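Mirkham Energy Forum > Generation and Licensing > Pidlow hydroelectric station: application to extend the operating license

Reading time: 4 minutes

CMacAulay_Moderator
Jan 5, 2020

Members are invited to comment on the application by Rana to extend the operating license for both units at the Pidlow hydroelectric station. The present license ends in August. The applicant seeks a further term of 24 years, with no change to the permitted reservoir level. Comments should address the application itself. Matters concerning the access road are handled in a separate thread.

Calum MacAulay, Moderator

tailrace_observer

The application is sound in most respects. The two units are in regular service, and the dam safety report attached to the filing identifies no defect that would prevent continued operation. My reservation concerns the length of the term. A license of 24 years would set the minimum flow below the dam for a generation, on the basis of river surveys that were completed before the weir downstream was removed. I would support a shorter term of 11 years, followed by a full review.

H_Lindqvist_Grid

I must disagree with the previous member. A term of 11 years would not allow the owner to recover the cost of new turbine runners, and the work would in all likelihood be postponed. The filing states that the runners will be replaced only if the full term is granted (section 2, second paragraph). The minimum flow can be reviewed at any time under the existing conditions. A short license is not required for that purpose.

tailrace_observer

The existing conditions permit a review. They do not oblige anyone to carry one out. I have read page 371 of the appendix several times and can find no date by which new flow measurements must be submitted. If the member is aware of such a date, I would be grateful for the reference.

H_Lindqvist_Grid

There is no fixed date. I accept that point. I would have no objection to a condition requiring new measurements within the first part of the term, provided that the term itself is left as requested.

relay_room

Little has been said so far about the control equipment. The filing proposes to retain the existing governor cabinets and to replace only the smaller parts: auxiliary relays, solenoids, limit switches and terminal blocks. Cumex is named as the supplier for this work. In my view the cabinets should be replaced at the same outage as the runners. Changing individual parts inside an old cabinet extends its life, but it leaves the wiring and the drawings as they were, and at many stations the drawings are the weaker of the two.
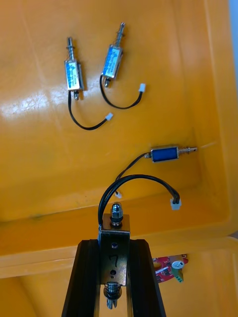 Re: Control equipment and spare parts

millpond62

I worked at a station of similar age and would caution against replacing everything in a single outage. When we did so, the return to service was delayed and the reservoir had to be spilled through most of the spring. The staged approach in the filing is slower, but each stage can be tested before the next begins. On the license term, I support the full period.

relay_room

That is a fair account of the risk. My concern is that the filing gives no schedule for the later stages. A staged program without dates is difficult to hold anyone to. The same objection was raised above with regard to the flow measurements.

tailrace_observer

I agree with relay_room on this. If dates were written into the license for both the measurements and the control work, I would withdraw my objection to the longer term.

H_Lindqvist_Grid

I could support dates for the measurements. Dates for the control work should remain with the owner, who must arrange outages with the grid operator.

CMacAulay_Moderator

Members who wish their remarks to be considered must also submit them in writing to the licensing office in Mirkham. Posts in this forum do not form part of the official record. The thread will remain open.

Related threads
Pidlow access road: weight limits and winter closure
Minimum flow conditions: how they are set
Turbine runner replacement: questions on outage planning
Mirkham substation: notice of maintenance

Contact the moderators | Copyright Mirkham Energy Forum | Back to top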